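## 4. Setting up the heated mattress pad

These steps cover the Sesside pad with the two-zone Emwood controller. For the single-zone model, go to section 6.

### 4.1 Placing the pad

1. Strip the bed down to the bare mattress. Remove any foam topper thicker than 2 inches.
2. Lay the pad flat with the cord sockets at the foot end. The printed side faces up.
3. Pull the elastic skirt over the corners, starting at the head. Smooth out all folds by hand.
4. Check that no heating wire crosses the edge of the mattress. The wires can be felt through the fabric as thin ridges.
5. Put a fitted sheet over the pad. Cotton and cotton blends are suitable. Do not place a wool blanket between the pad and the sheet.

**Caution:** Do not pin, staple or sew the pad to the mattress. A damaged wire cannot be repaired and the pad must be replaced. 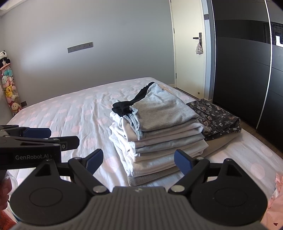
6. Route both cords straight down from the foot end. Leave enough slack for the mattress to shift without pulling on the sockets.
7. Push each plug into its socket until the latch clicks. The left plug is marked with a single dot.

### 4.2 Connecting the controller

1. Set the controller on a hard surface next to the bed. Do not cover it or place it under a pillow.
2. Connect the power supply to a wall outlet. Extension cords and timer outlets are not supported.
3. Press and hold **Zone** until both lamps turn green. If one lamp stays amber, unplug the controller, reseat the plug on that side and try again.
4. Select a level for each zone. Level 1 is the lowest setting.
5. Run the pad at level 2 with the bed made, then feel the surface through the sheet. Heat should be even from head to foot.

**Note:** Controllers made before 2012 have no zone lamps. They show error code 17 for a loose plug.

6. Turn the controller off and clear bags, laundry and folded blankets from the bed before leaving the room. Items left in one spot trap heat.
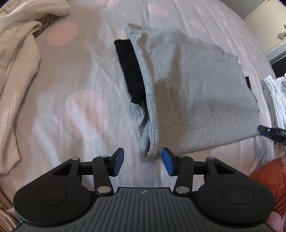 ### 4.3 Washing

1. Unplug the controller and detach both cords.
2. Machine wash the pad alone on a gentle cycle in cold water. Do not use bleach or fabric softener.
3. Line dry over two parallel lines. Do not wring.
4. Let the sockets dry fully before reconnecting. Moisture in a socket will trip the controller and may corrode the contacts.

Cord and plug part numbers are listed in section 9.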